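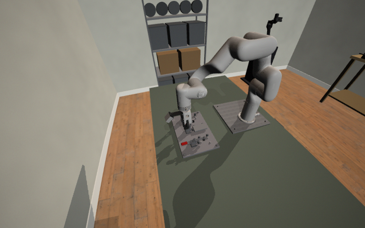
4. Energy Use of a Small Electric Jet Boat in Sheltered Water

4.1 Test boat and site

The trials were carried out on the reservoir at Vurkdale, which is closed to gasoline engines and has very little traffic outside the summer months. The test boat was a Mühlbauer open hull with a carbon fiber shell, fitted with a battery pack under the center seat and a Graltis water jet at the stern. The hull was used as delivered. Only the intake grate was changed, after early runs showed that weed collected on the original bars and raised the current drawn by the motor at low speed.

All runs followed the same straight course between two marker buoys. The boat was driven in both directions and the two readings were averaged in order to reduce the effect of wind. Runs were dropped from the analysis when gusts made it hard to hold the line. Rothe and Ruppert shared the driving, and a ballast bag was used to bring the lighter driver to the same total load.

4.2 Measurement of power and speed

Power was taken from the battery side of the motor controller, so that losses in the controller and the motor are included in the results. Speed was taken from a satellite receiver mounted on the deck. The two records were matched by their time stamps. Figure 2 of the previous section gives the layout of the wiring and is not repeated.

Water jets differ from open propellers in one way that matters for this work. At low speed, a jet must push a small amount of water very fast, and much of the energy leaves the boat in the wake. As the hull rises and begins to plane, the flow into the intake improves and the losses fall. Earlier work by Seidel and Kuhlmann described this change for heavier boats, but the point at which it occurs in a light hull was left open.

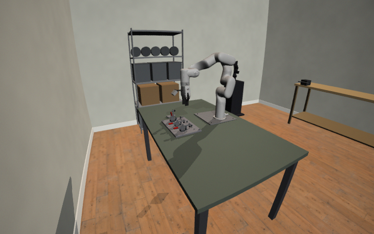 Why was power measured at the battery and not at the jet shaft?

The battery reading shows what the owner of the boat must pay for and carry on board, and it includes every loss between the pack and the water. A shaft reading would have been useful for judging the pump alone, which was outside the aim of this study.

4.3 Results

Energy use per unit of distance rose steadily as the boat left displacement speed, reached a peak shortly before planing, and then fell. The peak was narrow. A driver who held the throttle slightly below the planing point used more energy than one who passed through it quickly and settled at a moderate cruise. At the moderate cruise setting, the motor drew 35 percent less power than at full throttle, and the boat remained on the plane in all of the runs that were kept.

Trim had a clear effect. Moving the driver forward shortened the climb onto the plane, while moving the driver back lengthened it and caused the bow to lift. With the driver fully aft, air entered the intake in light chop. The pump speed then jumped by as much as 2,000 revolutions per minute with no gain in thrust, and the controller cut back the current to protect the motor.

The Purnadum model, which is often used to estimate range for small craft, gave a fair match at low speed. It overstated energy use once the hull was planing. We believe that the model carries forward a value for wetted area that is too large for a hull of this weight.
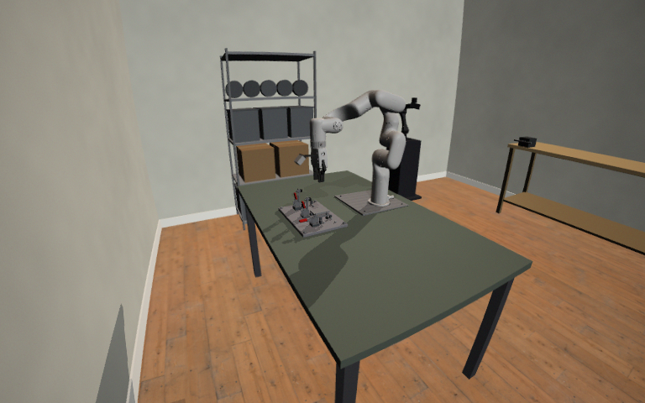

What should an owner do to get the longest range from a boat of this type?

Travel either well below the planing point or clearly above it, and keep weight toward the middle of the boat. Long periods spent in the range between those two speeds drain the battery fastest for the distance covered.

4.4 Limits of the trials

The results apply to fresh water and to one hull. Salt water would change the float line slightly, and waves of the kind met on an open coast would bring air into the intake more often. Battery temperature was recorded but not controlled. The October runs began with a cooler pack than the earlier ones, and they are marked separately in the data tables.

Haddad repeated part of the course with a worn impeller from the same maker. Those readings are treated in Section 5, together with the effect of intake weed on range.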